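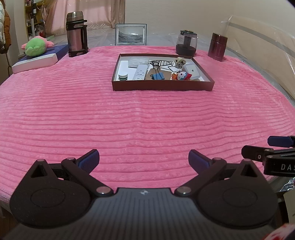 印刷する | メールで送る

手持ちグリッパーでの教示、2期目に入りました

Andimero通信 12/5/24

取り急ぎ近況だけ。8月から続けている「片づけ」課題の収録、136本まで来ました。目標にはまだ遠い。でもペースは上がってます。

やり方は前号のとおり。人がグリッパーを手に持って、つかむ、運ぶ、置く。その動きをそのままロボットに覚えさせる。遠隔操作の班も並行して動いていますが、今期は手持ちが主役です。セットアップが早い。家の中にそのまま持って入れる。これが大きい。

今期から実験台をやめて、普通の部屋に移りました。ベッドの上、棚の前、カーテンのそば。毛足のある毛布の上にトレーを置いて、そこから小物をひとつずつ。リモコン、テープ、クリップ、小さい人形。硬いもの、薄いもの、丸いもの、なるべく混ぜる。きれいに並べないこと。並べると全員同じ取り方をしてしまうので。

苦労しているのはやはり薄いもの。紙のタグとか。指先を寝かせて縁から入れるか、いったん滑らせてから挟むか、人によって流儀が違う。揃えるべきかどうかで少し揉めました。結論、今は揃えない。Sakamotoの拠点では揃えて録っているので、年明けに両方の学習結果を比べます。

布の上も曲者です。机なら押しつければ済む動きが、毛布だと沈む。沈んだ分だけ指先の高さがずれて、再生したロボットが空振りする。先週は同じクリップで3回続けて空振り。人の手だと無意識に直しているんですよね、あれ。いまは押しつけを弱めに、ゆっくり目でお願いしてます。

収録する人へ、お願いをまとめておきます。

・始める前に指を全開、全閉。2回ずつ。
・トレーの真上でいったん止まる。止まらないと頭出しができません。
・失敗しても止めない。取り直しまで含めて1本です。
・背の高いもの(水筒、ポットなど)は奥に置いたままでよし。ただし毎回少しずつ位置を変えること。
・途中でしゃべっても可。音は使いません。
・終わったら記録表に部屋名と課題名。略称禁止。「ベッド2」では後で誰もわかりませんん。

遠隔操作班からも一言。Stestierのほうは操作の遅れがだいぶ減って、コップを棚に戻すところまで通るようになったそうです。ただ、1本録るのにかかる時間は手持ちよりずっと長い。疲れるとの声も多数。長時間の収録は交代制に変更しました。手持ち班も無理はしないでください。グリッパー、軽く見えて午後にはけっこう腕に来ます。

データの話も少し。136本のうち、そのまま学習に使えるのは80本。残りは頭出しの失敗、手ぶれ、記録漏れなど。記録漏れがいちばんもったいない。動きは良いのに使えない。記録表、本当にお願いします。使えないと判定したものも消さずに残してあるので、心当たりのある人は後からでも追記を。追記があればたいてい復活できます。

もうひとつ、指先のゴムパッド。角がすり減ると薄いものがまったく取れなくなります。気になったら早めに交換を。予備は工具箱の下の段。左右同時に替えてくださいね、片方だけだと挟んだときに傾きます。替えた日も記録表へ。

次はPuruvdenの部屋に移って、引き出しの開け閉めを録る予定。取っ手の形がばらばらなので面白くなりそうです。場所が狭いため見学は少人数で。希望者は事務局までメールください。日程は決まり次第ながします。

(Andimero通信 編集係)

印刷する | この記事をメールで送る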